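# Cutting down on shine from a pale tabletop, and what to do with the shelf behind it

**josto_bench**, posted 13 January 2024

We moved our worktable in December and it now sits in front of the open shelving. The top is light beige and it picks up color from whatever is on it. The red cylinder leaves a reddish patch, and there is a pink tint at the lower right too. I want the top to look even.

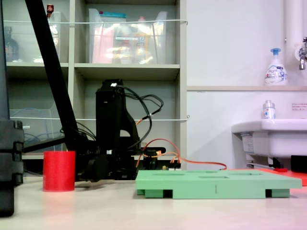 *Red cylinder and green tray on the table, low view*

I have tried two lamps, one at 3,000 K and one at 4,000 K, with no real change. The shelves also look messy. Is it worth getting a cloth, or should I repaint? The table is 183 cm long if that matters.
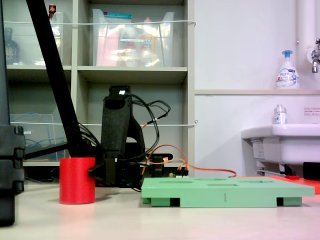 *Same table with the shelving and clear bins behind*

---

**Skundale**

Don't repaint. Get a matte table cover in mid gray, cut it to size and tape it on the underside. Ours has been down for a year and wipes clean. Changing the lamp color won't do much for reflections. Move the lamp higher and off to one side, or put a diffuser on it.

The orange-red mat on the right may be giving you some of that pink. Take it off for a minute and compare – it costs nothing.

---

**tomaszewski_h**

Agree about the mat. For the shelves I would leave the bins where they are and hang a plain curtain over the front. You already have two strings across, one high and one low, so try clipping fabric to the upper one first. If it sags, use a tension rod. Move the brown bottle to a closed cabinet if you have one.

---

**Nevier**

just use a bedsheet, mine cost about 100 kroner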